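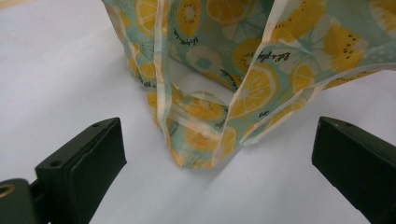 The fruit one, mint green with citrus and kiwi.

Bag drawer clear-out, 2018-08-12

Quick page, no time to do it properly. Meant to be a big gallery of the whole bag drawer, got two up so far. Rest when I get a minute, card reader is playing up again and I have to be out the door.

Background for anyone who missed the March post: we have one deep drawer by the back door at the Rutherford house and every foldable bag, wrap and bit of thin cloth we own ends up in it. Drawer stopped closing in spring. So everything out, everything shaken, everything looked at on a clean white surface where I can see the marks. Then fold or bin or give away.

Rules, same as last time:

Handles get pulled. Hard.
Anything with a split seam goes in the mending pile, and the mending pile is allowed 10 pieces max.
Duplicates go to the Warkedum swap table.
No keeping a thing just beacuse it has a nice print. (I break this one every time.)

About the fruit one up top. Thin crinkly stuff, bit of a shine to it, never wants to stay in a shape. Hold it up and the whole lower half gathers into a bunch. Doesn't matter, it packs down to about the size of an egg and it lives in my coat pocket all summer. The yellow kiwi slices are what sold me. Everybody does lemons, you hardly ever see kiwi. Keeping. Obviously.

Folding notes, people always ask. Long sides in first, handles flat and lined up, press the air out with your forearm from the closed end to the open end. Then thirds, then roll. If you roll before the air is out you get a balloon and you have to start over. Don't iron this kind of bag, I did one on the lowest setting years ago and it shrank up like a chip packet. 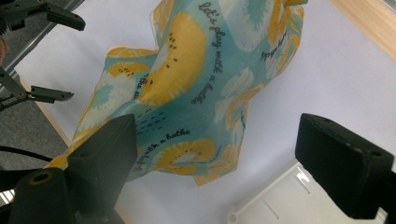
Prints with words on them are my weak spot, the dafter the better. I have a whole shelf of tea towels from the Dernitel market with sentences that fall apart halfway through and I won't part with any. So of course I had to read every fold of this. "let's play with a bathe", running down beside the big yellow slice in dark gray cursive, and "with a bathe" again lower down. With a bathe! Play what? I love it. I want it on a mug. White flowers in between on the teal, little starbursts too, all very cheerful. Won't lie flat after hanging bunched up like that so smooth it from the middle out, corners last. Keep pile, no discussion.

Scores so far, for the ones following along:

Keep: the fruity things, both pictures. Two canvas totes. The blue net one for onions.
Mend: the long striped one, handle going at the stitching.
Swap table: anything with a bank on it.
Bin: the foil-lined cooler bag, lining all cracked, smells of old picnic.

Storage. Tried the shoebox with dividers, hated it. Tried hanging them on a hook, they slid off one another and ended up on the floor behind the boots. Now using the Aron tins, the tall kind, rolls standing on end so you see the tops. Works well so far. You can pull one without the rest coming up with it. The lid won't go on but who needs the lid.

A couple of answers to things in the inbox. Yes you can wash the thin ones, cool water, bit of dish soap, hang by the bottom corners so the inside drains. No I don't know where to get the pink flamingo bag from the March page, it was a present. And yes the tins are the same ones the crackers come in.

Still to go up: the canvas ones front and back, the onion net, the tins all filled. Also the drawer, closing all the way. Page number is 661 if you want to bookmark it, the old drawer page is 551 and I'm leaving that up for the folding chart.

Got to run, tyops to be fixed later.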